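Grimshaw opens its doors, and its price list

The Grimshaw business park held its open day in January, and the flyer promised "2,000 jobs within reach of the bus." I went by bus. It dropped me at the far side of the bypass, and I walked the last stretch on a grass shoulder with a stroller and two men in dress shoes.

Inside, a guide handed out lanyards and took us around three of the tenants. Beltance, which packs mail-order vitamins, spent most of its slot on the break room. The break room is nice. I asked what the starting wage was and was told it was "competitive," a word I heard four more times before lunch.

Sreekumar Ramasamy, who runs the leasing office, was more forthcoming. He says 435 people work on the site today. The 2,000 figure is what the park could hold if every lot were built and let, and he didn't seem embarrassed by the gap. Of the 63 units already standing, he would not say how many are empty. I saw a lot of paper taped over a lot of windows.
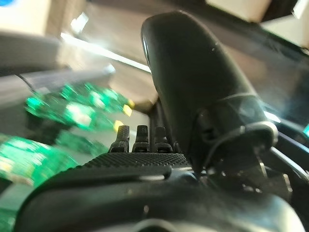

Who pays for the road

The county is being asked to put in a proper turning lane and a sidewalk. Zenberg, the developer, says it will "contribute." There was a display board about this with a very pretty drawing of trees and no dollar amount anywhere on it. When I asked, I was pointed to the Culeditz plan, a thick binder on a side table, and the page on cost sharing said the terms would be settled later.

Parking, on the other hand, is settled. There will be 485 spaces. The bus stop stays where it is.

The coffee was free and the doughnuts were gone by 10:30.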